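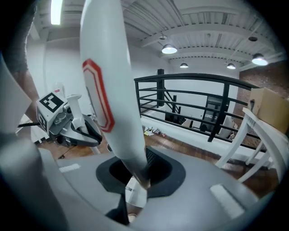 Figure 3. View from one hand-held gripper, with the second gripper and its marker cube at left.

4.2 Collecting demonstrations

The Gusby project ran as a second-year module at Kenthorpe, and most of its teaching hours went on learning to hold a gripper properly. Each student worked with a pair of hand-held grippers, one per hand, and recorded short tasks for later training. The wide lens (Figure 3) takes in the finger, the other gripper and a generous share of the ceiling. Our students came to know the pendant lamps very well.

We asked for 511 demonstrations and set a limit of 40 seconds on each. The limit was meant to keep the files small. Its main effect was to teach 15 students to fold a tea towel in a hurry, a skill the assessment form had no box for. Recordings that ran over were kept but marked, and we return to them in Section 5.

Tracking of the second gripper relied on the printed markers on its cube. When an arm or sleeve came between lens and cube, the position estimate wandered off, sometimes through a wall. The Cleltau software reported these journeys with full confidence. We therefore added a check that threw out any recording in which a gripper moved faster than its owner could plausibly run, and asked students to start each take with both grippers held apart at chest height.

Three groups wrote their own versions of the check. The Orakzai group's was the strictest and rejected every one of its own recordings, including several we thought rather good. After some discussion they were allowed to loosen it, and their September resubmission passed. Marks were given for the written account of the change, which was longer than the code.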